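Lists > Wundeta County Politics > Archive > Ballot Access

Subject: Re: Signature threshold in the draft charter amendment
From: Shufen Deng
Date: March 15, 2023

Some notes on the question below, taken in the order it was asked.

> The draft lowers the petition requirement for county council
> candidates, but I can't tell if it applies to independents or
> only to party nominees. Section 8 says "any candidate," and
> the schedule at the back still lists two classes. Which one
> controls? Also, does the circulator residency rule survive?

1. Which text controls

Section 8 does. The schedule is carried over from the current charter, and the draft's own construction clause says that a schedule yields to a numbered section where the two conflict. On that reading the requirement is 1,000 valid signatures for every council candidate, party or independent. I would still ask for the schedule to be corrected before the second reading. A clerk working from the back pages could easily reject a filing that meets Section 8.
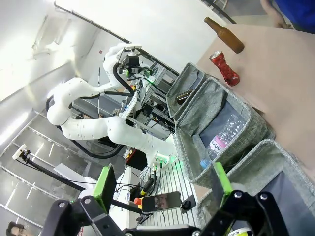 2. Circulator residency

It survives, in a weaker form. The current charter requires a circulator to live in the district. The draft requires residence in the county only, so a Romholm resident could circulate in Dariven, which is not allowed now. The affidavit wording has not been updated to match. It still has the circulator swear to district residence – a false statement for anyone relying on the new rule.
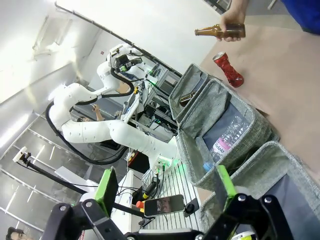 3. Cure period

You didn't ask about this one, but it matters more than the other two. The draft gives a candidate 20 days to replace signatures struck on review. It does not say whether the days run from the mailing of the notice or from its receipt. It also does not say whether a signer struck for an address mismatch can be restored by affidavit, or must sign again. The Sutanto draft from the last charter review handled both points in one sentence, and I would copy that sentence.
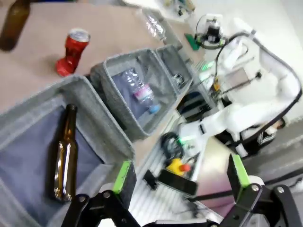 4. Effective date

As written, the amendment takes effect on adoption. If it passes in September, petitions already in circulation would be judged under a rule that did not exist when they were printed. A saving clause would settle it: petitions issued before adoption may be filed under either rule. The redline I sent to the list last month has wording for this at line 40. It needs one change, since "issued" should be defined as the date stamped by the clerk.

Written comments go to the clerk and should cite the section number of the draft, as the page numbers differ between the posted copy and the printed one.

Shufen

Filed under: Charter amendments, Petitions, County council

Contact the list owner | Copyright remains with the authors of each message | Back to top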